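What Share Houses Really Fight About
Final report, Household Studies project
Submitted 20 February 2021

Our group set out to learn how people who share a rental divide the chores. We suspected the answer was "badly" and designed a survey to confirm it. We sent it to 300 students living near the Budden campus and got 17 replies, four of them from the same house on Dauda Street, whose members did not agree on how many people lived there.

Each household also kept a chore diary for five days. The Ratow Court diary is the most complete, mainly because it turned into an argument by day two and everyone wanted their side on paper.

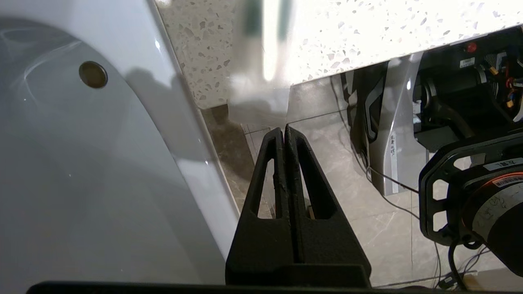 Chore rosters were the most common system and the least obeyed. Most were drawn up in the first week, stuck to the fridge and left there as a kind of historical record. Bathrooms did worst, as they have no natural owner and plenty of places for grime to settle. A glossy white fixture with a small brass-coloured ring set into it looks lovely at the rental inspection, but only one diary mentioned cleaning around the ring, and that entry was disputed. Speckled terrazzo drew similar remarks, with one tenant praising it as "a colour that forgives".

Money worked better than rosters. The Hasia Road house put a dollar in a jar for every missed chore and by the end of February could afford a cleaner, which they voted to spend on pizza.

Our sample is small and leans heavily toward people who enjoy complaining. Diaries were also filled in by the people being judged — a weakness our tutor pointed out in the first week. If we did this again, we would interview housemates separately and ask for the diaries before the bond inspection.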